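Comparing Two Pad Sets on the Warkel Hand-Held Gripper
Bonifacio Zabala, Matubbar project group
June 20, 2019

1. Background

Our group was asked to find out which finger pads work best for sorting thin, round objects. The Warkel gripper is a two-finger parallel design held by hand, with a wide-angle camera on the body. Vikstead supplied the soft pads and Gemisari supplied the firm ones. Both sets fit the same mounts, so nothing else had to be changed between trials.

2. Setup

We put a blue cloth over the table to stop the sticks from rolling -- bare tabletop was hopeless in our October tests. The sticks were a mix of plain wood, black ones with metal ferrules and some with printed labels. Two white containers stood at the back as the sorting targets. Each operator worked with a gripper in each hand.

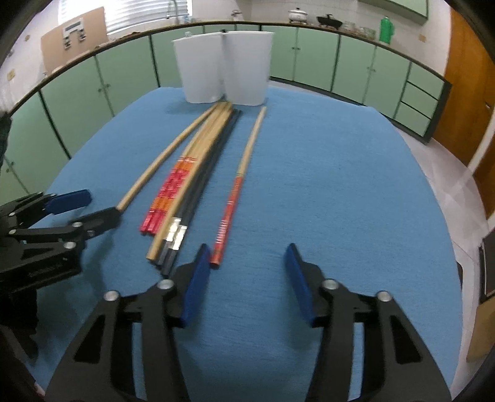
3. Method

Four operators took turns. A trial began with the sticks lying together on the cloth and ended when all of them were in a container or when 2 minutes had passed. Camera exposure was fixed at the start of the session and left alone. Any stick dropped outside the cloth was counted as a miss and not put back.

4. Results

The soft pads cleared the table in about 70 per cent of trials. The firm pads did worse, mainly on the thinnest dowels, which turned sideways when picked up near one end. On the thicker sticks we could not see a difference.

The soft pads also wear faster. Ours had a visible groove well before 3,000 closures, and we have not yet tested a worn set against a new one.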